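2.3 Planning the cell budget

1. Price the arm, gripper and bins as separate lines.
2. Order 2 bins per cell. Allow up to 564 mm of bench depth for each.

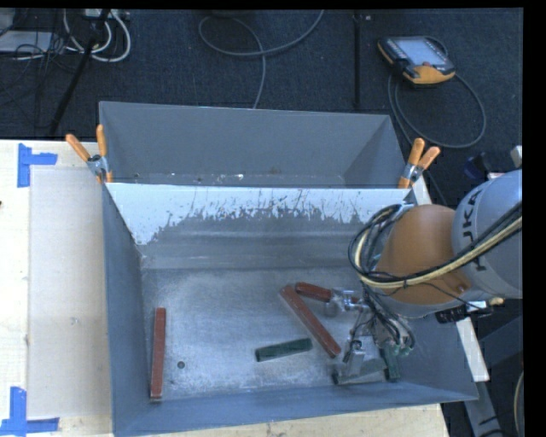
Small hardware is often left off the order. List clamps, cable ties and hoses on their own line. Two spring clamps are enough to hold a pair of bins together at the shared edge – add a spare set.

Note: Wellville orders close in November.

Caution: Do not cut the bench to size before the bins arrive.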